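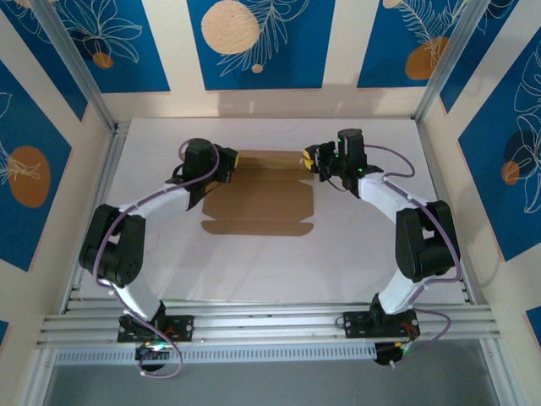 Do I need packing experience to apply?
Experience is welcome, but we care more about whether you will tell us when a box is badly designed.

Call for participants: folding carton trial, April

Kada sells flat-packed cartons to small shops and market traders. Our supplier, Baluyot, says its new die-cut carton "folds itself". We have heard that sort of thing since 2015 and would like it tested by people with no reason to be kind.

We want 30 adults for one session each. A session lasts 2 hours, breaks included. You will be given flat blanks, a white table and the printed instructions. You fold, open, flatten and fold again, then fill in a form. The form has a large space for complaints. Please use it.

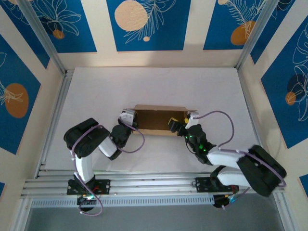 The carton with its flaps open, held at both ends.

Who we would like to hear from:
People who pack parcels for a living, or used to.
People who hate packing parcels.
People with stiff or sore hands. The leaflet promises "effortless" creases and we doubt whoever wrote it has arthritis.
Left-handed people, who get forgotten when instructions are drawn up.

Please don't apply if you work for Baluyot or for Fanumar, who drew the instructions. We have plenty of their opinions already.

You will be paid 100 pounds on the day, plus bus or train fare if you bring the ticket. There is no prize draw and no voucher. We won't ask you to say anything nice for a website either.

The sessions are run by Notburga Hollenstein, and Dexter Samonte will be taking notes. He won't help you with the folding, however long you look at him.
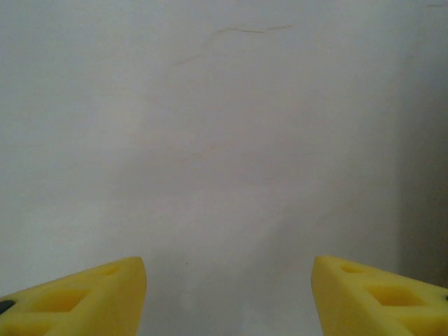
The room is plain and there isn't much to look at between rounds, so bring a book. Tea is provided. Gloves are allowed if you normally wear them for this kind of work, but tell us beforehand so that it goes on the form.

We may decide at the end that the old carton was better. If so, the report will say so.

To apply, write to Lorna Talavera at Kada with your name, which hand you use and a sentence on the worst box you have ever had to put together.

Posted 2024-03-09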